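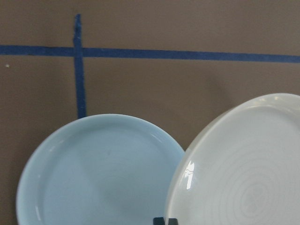

### 3.2 Everyday plates and where people put them

We came to plates late in the Allmont study, and they quickly became our favorite part of it! The earlier sections dealt with drawers and food cupboards, where most households have some kind of system and can tell you what it is. Plates are different. People handle them several times a day, stack them, lean them, leave them by the sink, and hardly ever describe doing any of it. When Kavinda Abeysekara went through the household diaries from August, she found 826 entries that mentioned a plate, and most of them were a few words long ("plates back," "blue one on top").

Short as they are, the entries tell us a lot. Two habits stand out. The first is flat stacking, usually in a wall cupboard and usually by size. The second is standing plates on edge, in a rack or simply against whatever is behind them. A plate stored flat shows only its rim to the person reaching for it. A plate stood up shows its face, and with it the color, the depth of the well and the width of the rim. Figure 2 gives a sense of how much there is to go on with even a very plain plate: a pale blue one with a glossy finish, a raised rim and a broad, flat center. There is no pattern on the face, yet the rim reads as a lighter band of blue, and the shading where it meets the center tells you the plate has some depth.

**Figure 2.** A round, pale blue plate, tilted upright in front of a matte brown surface marked with crossed strips of dark blue tape.

We had expected pattern to matter most when people picked a plate out from its neighbors. In the diaries, color came up far more often (a lovely surprise, and one we are still enjoying). Writers from the Okeke Street homes used color names almost like first names. "The blue" needed no further explanation to anyone at the table, and one household kept using the phrase after buying a second blue plate, which led to six entries of mild confusion.

Upright storage also changed the order in which plates were used. With a flat stack, the top plate goes out and comes back to the top, so the ones underneath may rest for weeks. Homes that stood their plates on edge reported a more even spread, although the Grolleck group was small and we would not lean on that result too heavily. We return to the question in Section 4, where the same diaries are read alongside the notes on bowls.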